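Lenda Hand Tracker: frequently asked questions

What does it do?
Lenda takes head-camera video and works out where both hands are and what they have hold of. Our planner, Safavi, turns that into grasp points. Weight plates are our favourite test, being round, black and almost identical from every angle.

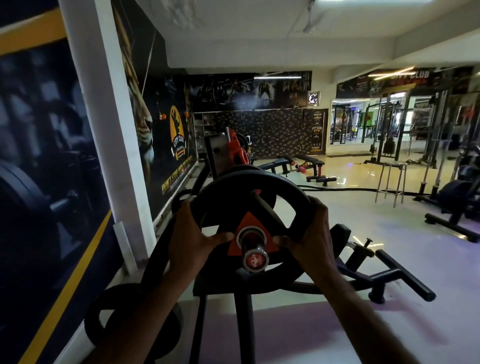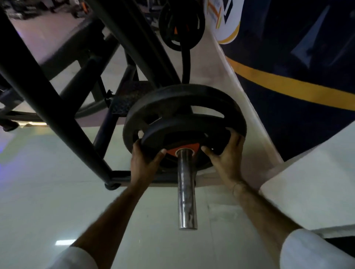
Why does it report two plates when I'm holding one?
There are probably two plates. Try the "held only" filter before filing a bug. We have read that bug.

Can it tell left from right?
Yes, until you cross your arms. Version 34 swaps the labels back after 100 frames, which feels longer than it sounds.

Do mirrors matter?
Very much. Draw a mask over any mirror in the Kanmont editor, or Lenda will politely track the gym next door.

How much video do I need?
We trained on 3863 clips. For a new place, 2000 frames will do for tuning.

Can I run it live?
On a decent graphics card, yes. On the office laptop it runs live in the sense that the fan does.

Where do I send problems?
Use the Lurkley tracker and attach the log. "It went funny" is already taken as a title.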